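3.2 Setting Up and Looking After the Maleo Cell

Maleo is the tabletop cell on which all 671 of our recorded runs were made. It has one arm, a parallel gripper, a camera fixed to a stand and a small camera carried on the arm itself. We describe its upkeep at more length than is usual in a paper like ours. The work taught us a great deal, and we think other groups with a similar table can borrow most of it in an afternoon. 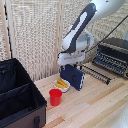
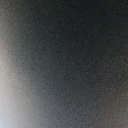
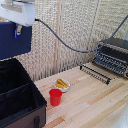
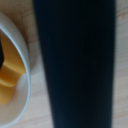
Figure 2. The Maleo cell from its two viewpoints. First and third: fixed camera, with the arm over the tabletop and the storage box. Second and fourth: arm-mounted camera.

Table and props. The base of the arm was bolted down on 3 Apr 2022 and has not been moved. Everything else on the table gets moved all the time, so we needed a quick way to put it back. Our first try was a sheet of outlines on paper, which slid about and spoiled the background. We now keep a saved reference view from the fixed camera and lay it over the live one at half strength. The operator nudges the bowl, the cup, the rack and the box until the doubled edges close up. It is a lovely, simple method, and new people pick it up at once. The box takes the most care. It is lined with soft black material that sags and creases, and the inner folds settle differently each time it is emptied. We do not try to match the folds. We match the rim, which stands out clearly against the light wood (Figure 2, third picture), and let the inside vary.

Background. A woven screen stands behind the table and hides the rest of the room. It was chosen for looks, and we were delighted to find how useful it is. The coarse weave gives the fixed camera plenty of texture to hold on to, so a small bump to the stand shows up as a shift across the whole upper part of the view. The pale upright post gives us a straight line for checking tilt. We compare it with the reference view before each session and correct the stand if it has drifted by more than 2 pixels.

Cable. A thin black cable leaves the end of the arm and runs toward the upper right of the fixed view. Its slack took us the longest to get right. With too little, the wrist was held back near the end of its reach and the controller read the pull as contact. With too much, the loop dropped low enough to catch on the rack. The present length leaves a long, gentle curve when the arm is over the box, as in the third picture, and that curve still passes above the rack. We mark the clamp point with tape and look at it before power-up. If the tape has crept, the clamp is opened, the cable is drawn back to the mark and the arm is driven slowly to each corner of the work area with the operator watching the loop.

Arm-mounted camera. We love this view and we also grumble about it. At its best it puts the target and whatever is at the end of the arm side by side, very close up. In the fourth picture the right side of the bowl and the yellow piece in it are easy to make out next to the large dark shape that fills much of the view. The second picture gives us almost nothing of that sort: soft light in the lower left, dark tones to the right and fine speckle everywhere. Views of both kinds occur in our recordings, and we keep both, but we do want to know how many we have. A short script by Perihan Erdem goes through each run and flags any stretch where no clear edge is found. It flagged 156 runs in the full set. Each was opened by hand, and the flag is stored with the run so that users can drop or keep it as they like.

The lens is cleaned with a dry cloth before the first run of the day. Focus is set once, on a printed card laid flat on the table, and the ring is then locked. Exposure is locked too. We left it on automatic until August, and the picture would pump brighter and darker whenever something dark came near the lens. Locking it costs us some detail in the shadows, and we would make the same trade again.

Gripper. The fingers are checked for play with the arm parked and the power off. The operator tries to rock each finger by hand, then opens and closes the gripper 6 times under power and listens. A click on closing has so far always meant a loose finger screw, and the fix takes a few minutes with a hex key. After any such repair we run the zeroing routine again and repeat one easy grasp before recording.

Log. All of the checks go into a plain text log kept next to the data, one line per check, with the initials of whoever did it. We tried the Değirmenci form used in our earlier study at Merkstead, but it had too many boxes and people began to skip them. The plain log gets filled in. It also paid off in a way we had not planned: when grasp success dipped for part of the set, the log led us straight to a stretch in which the cable tape had been replaced and put back in the wrong spot. The runs from that stretch are marked in the release, and the log itself is included with them.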